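旧衣去了哪里：Ploltholm学生宿舍区闲置衣物处理方式调查

社会实践课程项目报告
环境与社会专业 第二小组

摘要

本报告调查Ploltholm学生宿舍区住户处理闲置衣物的方式，以及宿舍区旧衣回收点的使用情况。小组于三月至五月发放问卷358份，收回有效问卷296份，另外访谈8名住户，对宿舍区的2个回收点做了连续观察，并到承接回收业务的De Smet分拣站参观一次。结果显示，多数受访者手中有一年以上没穿过的衣服，其中以T恤最多。受访者知道回收点的存在，但不清楚收什么、不收什么，也不清楚衣服之后的去向。学期末是丢弃衣物的高峰，回收点在这一时期经常装满。报告最后就标识、清运时间和换衣活动提出建议。

关键词：闲置衣物；旧衣回收；学生宿舍；棉质T恤

一、选题背景

Ploltholm宿舍区位于Rimemell城北，住户以本科生和交换生为主。学生每年至少搬一次宿舍，交换生往往只住一个学期，行李有重量限制，离开时要在短时间内处理掉一批东西。上学期末，小组成员在垃圾房看到好几袋叠好的衣服和厨余垃圾堆在一起，袋口敞开，衣服已经沾上了汤汁。当时离垃圾房步行几分钟的地方就有旧衣回收箱。

我们由此提出三个问题。第一，学生手里到底积了哪些不穿的衣服。第二，他们为什么把还能穿的衣服扔进混合垃圾。第三，现有的回收点在哪些环节上没有发挥作用。

课程要求选题与日常生活有关，并且能在一个学期内完成。最初我们还想把鞋和床上用品一起纳入，试填问卷时发现题目太长，试填的同学到后半部分就开始随便勾选，于是把范围缩小到衣物。内衣和袜子只在问卷里出现一题，不做单独分析。

二、概念和已有做法

报告里的“闲置衣物”指受访者拥有、过去一年没有穿过、目前也没有明确穿着计划的衣服。正装、滑雪服一类使用次数本来就少的衣服不计入。这个定义在访谈中引起过争议，有一位受访者认为睡衣替换装也应该排除，我们在第三部分说明了处理办法。

“处理”分为五种：自己改作他用（例如剪成抹布）、送给认识的人、转卖、投入旧衣回收箱、投入混合垃圾。带回家存放在问卷中单列，因为衣服只是换了地方，并没有离开主人。

Rimemell的旧衣回收由几家机构分别承接。宿舍区的回收箱由本地机构Drerkgate设置，清运后送到De Smet分拣。分拣站把衣物分成可再穿着、可作擦拭布、可作纤维原料和无法利用几类。可再穿着的部分一部分进入本地二手店，一部分打包外销。擦拭布以棉质衣物为主，吸水性好，切开以后去掉纽扣和拉链就可以使用。

棉质T恤在这几类里的位置比较特殊。它结构简单，没有里衬，通常也没有金属配件，分拣时处理起来快。没有大面积印花、领口没有变形的素色T恤容易再次售出，磨损的则可以转为擦拭布。从材料角度看，T恤是学生衣物中最不应该进入混合垃圾的一类，调查结果却显示它在混合垃圾里出现得很多。

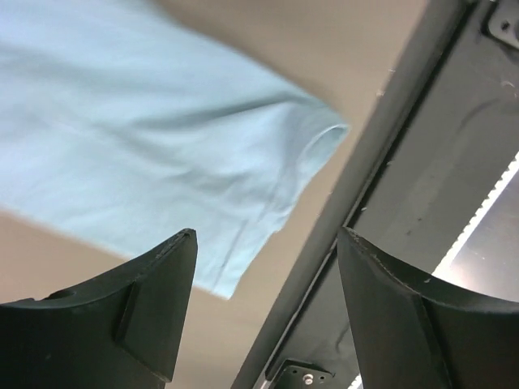
图1 浅蓝色棉质T恤

三、调查方法

（一）问卷

问卷共分四部分：基本信息、衣物持有情况、处理经历、对回收点的了解。问卷以纸质形式在洗衣房和公共厨房发放，同时在宿舍楼的公告栏贴出网络版链接。纸质版和网络版题目相同。两种形式合计发放358份，剔除漏答过多和前后矛盾的以后，有效问卷296份。

“前后矛盾”的判断标准由小组讨论后确定。例如受访者在前面选择“没有闲置衣物”，后面又填写了闲置衣物的种类，这类问卷作废。只漏答一两题的保留，缺失的题目不计入该题统计。

关于睡衣的争议，我们最后决定由受访者自己判断。问卷在题目下方加了一行说明：“如果您把它当作睡衣在穿，请不要算作闲置。”加上说明以后，没有再收到这方面的疑问。

（二）访谈

访谈对象共8人，从愿意留下联系方式的受访者中选取，兼顾年级、住宿时间和是否为交换生。访谈在公共厨房或自习室进行，每次不超过一小时。征得同意后做了文字记录，没有录音。报告中引用受访者的话时不出现姓名，只注明是否为交换生。

（三）观察

宿舍区设有2个回收点，一个在洗衣房旁边，以下称为东点；另一个在自行车棚后面，以下称为西点。小组成员轮流在早晨和傍晚记录回收箱的状态，包括能否继续投放、箱外是否有堆放、箱体和标识是否完好。我们没有打开箱子，也没有翻动箱外的袋子。

（四）参观

五月，小组到De Smet分拣站参观。站方安排工作人员讲解流程，并回答了我们事先整理的问题。涉及客户和价格的内容站方不便说明，报告没有收录。

四、调查结果

（一）持有情况

绝大多数受访者表示自己有闲置衣物。按种类看，T恤排在首位，其次是毛衣和牛仔裤，外套较少。T恤的来源也与其他衣物不同。毛衣和外套基本是自己购买或家人购买，T恤则有很大一部分是活动发放的，例如迎新、运动会、社团招新和志愿服务。

几位访谈对象都提到了活动T恤。一位本科生说：“领的时候觉得不要白不要，尺码也没得挑，回去试了一下，太长，就一直放在抽屉最下面。”另一位说他留着社团的T恤是为了纪念，但同款有好几件，每年颜色不一样，只穿过第一年的那件。

颜色对穿着频率也有影响。受访者普遍更常穿黑、白、灰几种颜色，浅蓝、浅粉等浅色衣服被提到的原因主要是“容易显脏”和“不好搭配”。有一位受访者喜欢浅蓝色，但宿舍的洗衣机经常和别人拼着用，她担心染色，所以那几件衣服在宿舍很少穿。

（二）闲置的原因

问卷列出的原因中，“不合身”和“穿腻了”被选得最多，“破损”反而靠后。也就是说，受访者手中不穿的衣服大部分仍然可以穿。这与分拣站工作人员介绍的情况一致：学生宿舍区收来的衣物成色普遍较好，问题主要出在没有洗净和受潮。

“不合身”里有一部分来自洗涤缩水。宿舍洗衣房的烘干机只有高温和低温两档，低温档时间长，排队的人多时大家习惯选高温。纯棉衣物经过高温烘干后容易缩短，访谈中有好几个人遇到过这种情况。其中一位交换生说，她到这里的第一个月就烘坏了两件上衣，之后改成在房间里晾。

（三）处理方式

五种处理方式中，投入混合垃圾和送给认识的人被选得最多，投入回收箱排在第三，转卖和改作他用较少。交换生与本科生有明显差别。交换生投入混合垃圾的比例高于本科生，原因多写“时间来不及”和“不知道放哪里”。本科生更多选择带回家。

送人这一项看上去比例很高，访谈后发现情况比较复杂。有些受访者所说的“送人”是在离开时把衣服留给室友，室友并没有提出过需要。这些衣服后来怎样，送的人不清楚。一位受访者作为接收的一方，前后收到过三个室友留下的衣服，她挑了一件卫衣，其余的装袋放在走廊，第二天被保洁收走了。

转卖比例低的主要原因是价格。学生衣物单价不高，拍照、回复消息和寄送都要花时间，扣掉运费以后所剩无几。愿意转卖的多是外套和未拆吊牌的衣服，没有人转卖普通T恤。

（四）对回收点的了解

多数受访者知道宿舍区有回收箱，能够说出东点位置的人明显多于西点。东点挨着洗衣房，住户每周都会经过。西点在自行车棚后面，不骑车的人基本不去。

对于能投放什么，受访者的理解差别很大。有人认为只收成色新的衣服，破了洞的投进去会给别人添麻烦；也有人认为枕头和被子都可以放。箱体上的说明由Drerkgate张贴，写明收衣物、鞋和包，不收枕芯、地毯和潮湿的物品。观察期间西点的说明有一角脱落，正好遮住了不收的部分，直到五月才更换。

对去向的疑问也影响了投放意愿。问卷最后一题是开放题，留言最多的就是这方面的内容，例如“想知道是捐了还是卖了”“听说都被烧掉，不知道是不是真的”。有几位受访者表示，卖掉也可以接受，只要讲清楚。

（五）回收点的状态

学期中间，2个回收点大部分时间可以正常投放。东点比西点更早装满，清运前一两天偶尔有袋子放在箱外。进入五月下旬以后情况变化很快，东点接连几天处于满箱状态，箱外堆放的袋子有一部分淋了雨。同一时间西点还有空间，但没有任何标识提示住户可以去西点。

淋雨的衣物在分拣中会造成连带损失。工作人员介绍，一袋潮湿的衣服与其他衣服压在一起，运输途中水分会扩散，夏天放上一两天就有霉味，整批都只能降级处理。

五、分拣站参观记录

De Smet分拣站位于城东的仓储区，分为卸货、初分、细分和打包几个区域。卸货后先去掉明显的垃圾和潮湿物品，然后进入初分，把鞋、包和衣物分开。细分时逐件检查，主要看领口、袖口、腋下和下摆，这几处最容易出现变形、污渍和开线。
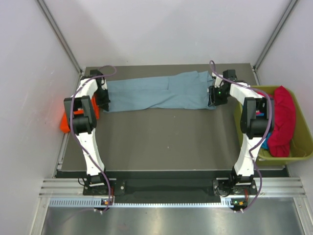 图片来源：Drerkgate 资料图片

检查时衣服要展开。工作人员解释说，团在一起的衣服只能看到表面，污渍常常在背面或者腋下，必须拉平了看。折好的衣服也要重新打开，所以居民投放前是否折叠对分拣影响不大，关键在于洗净、晾干、袋口扎紧。鞋要成对绑在一起，否则初分时容易散失，单只鞋没有再利用的价值。

我们问到T恤怎样分类。站方的做法是先看面料，再看印花。纯棉和高含棉的放在一边，化纤的放在另一边。带有活动名称和年份的印花T恤，即使全新也不容易进入二手店，多数转为擦拭布。素色的只要没有明显污渍，一般归入可再穿着。站方补充说，深色擦拭布和浅色擦拭布要分开打包，一些客户只要浅色的，担心深色布遇到溶剂会掉色。

面料判断主要靠水洗标，水洗标剪掉的就靠手感和经验。学生中有不少人嫌水洗标扎皮肤，拿到衣服就剪掉，这一点我们之前没有想到会影响后面的分类。小组里也有人这样做。

关于“都被烧掉”的传言，站方说明，无法利用的部分确实会作为废弃物处理，其中包括受潮发霉、沾有油漆或油污的衣物，以及混在里面的枕芯和坐垫。可以利用的不会送去焚烧。站方没有提供各类所占的比例，我们也就无法在报告里作出估算。

六、讨论

（一）活动T恤的问题出在发放环节

调查开始时，我们把注意力放在“怎样扔”上。整理问卷以后发现，T恤之所以成为闲置最多的种类，与发放方式关系很大。活动T恤按人头统一订购，尺码靠预估，印有当年的年份，过了活动就很少有机会再穿。等到处理的时候，又因为印花而难以二次出售。减少这部分衣物，最直接的办法是订购前登记尺码和意愿，允许参加者选择不领。

宿舍区有一个社团已经这样做。他们在报名表里加了一项“是否需要T恤”，结果选择不需要的人比干事预想的多，省下的经费用来买了饮料和计时用品。这个社团的T恤也不印年份，往年剩下的可以接着发。

（二）距离和时间都有影响

东点和西点的使用差别说明，回收箱放在住户日常经过的地方，利用率会高很多。不过位置不能解释全部情况。期末投入混合垃圾的衣物中，有很多出自离东点很近的楼。访谈中一位交换生谈到她离开那天的安排：早上交钥匙，之前还要打扫房间、还床品、清冰箱。她把衣服装好拿到东点，箱子已经满了，旁边的袋子湿着，她不想把干净的衣服放在地上，就带回去扔进了垃圾房。

这段经历与我们的观察记录能够对应。满箱之后，住户既没有得到别的去处，也没有时间再等，混合垃圾就成了最后的选择。清运时间目前按固定间隔安排，没有考虑学期末的变化。

（三）信息不清楚造成两种相反的错误

一种是该投的没有投，例如把破洞的棉T恤扔进垃圾桶；另一种是不该投的投了进去，例如枕芯。两种错误都来自对规则的误解。现有说明以文字为主，只用本地语言书写，交换生中有人看不懂。说明的内容本身没有问题，需要改进的是呈现方式。

七、建议

1．回收箱说明改为图文并列，增加英文。收与不收分左右两栏，字号放大，破损的说明及时更换。写明破洞的棉质衣物可以投放。

2．在每个回收点注明另一个回收点的位置和步行路线。箱满时住户可以直接过去。

3．宿舍管理处在退宿集中的时期提前通知Drerkgate增加清运，并在退宿须知里写入旧衣处理一项，与还床品、交钥匙放在同一页。

4．东点加装雨棚。自行车棚一侧有现成的顶棚可以延长，西点不需要另做。

5．洗衣房张贴烘干提示，注明纯棉衣物适合低温档。

6．学生社团订购活动T恤前登记尺码和领取意愿，尽量不印年份。

7．每学期末在公共活动室办一次换衣活动，住户带来洗净的衣服，按种类挂放，自由取用，剩余部分统一送到回收点。换衣活动放在退宿高峰之前，避免与考试周重叠。

以上建议已经整理成一页纸，交给宿舍管理处。管理处答复说，第二条和第五条可以在下学期开始前完成，雨棚需要另行申请经费。第三条要与Drerkgate商量后再定。

八、调查的不足

问卷主要在洗衣房和公共厨房发放，很少做饭或者周末回家洗衣的住户可能没有被覆盖到。网络版链接贴在公告栏，填写的人大概本来就对这个话题比较关心，对回收点的了解程度可能高于平均水平。

处理方式由受访者自己回忆填写，难免有偏差。有人可能不愿意承认把衣服扔进了垃圾桶。我们曾考虑对混合垃圾做抽样，因卫生和隐私方面的原因没有实施。

观察只记录了外部状态，没有重量数据，因此不能比较两个回收点的实际回收量。如果今后有小组继续做这个题目，可以先与Drerkgate联系，看能否取得每次清运的重量记录。另外，我们的观察在五月底结束，六月仍有一批住户退宿，这一段没有包括在内。

问卷的翻译也有不够严谨的地方。中文、英文和本地语言三个版本由不同的组员完成，“转卖”一词在英文版里译得偏窄，有受访者理解为只包括网上出售。发现这个问题时纸质版已经发完，只修改了网络版。

九、分工与致谢

问卷设计和试填由全组共同完成，纸质问卷的发放和录入按宿舍楼分工，访谈每次两人参加，一人提问，一人记录。观察轮值表附在后面。参观记录由三名组员分别整理后合并，站方核对过其中关于流程的部分。

感谢填写问卷和接受访谈的各位住户，感谢De Smet分拣站安排参观，感谢Ploltholm宿舍管理处允许我们使用公告栏和洗衣房的桌子。

附录一 问卷（中文版）
附录二 访谈提纲
附录三 回收点观察记录表及轮值表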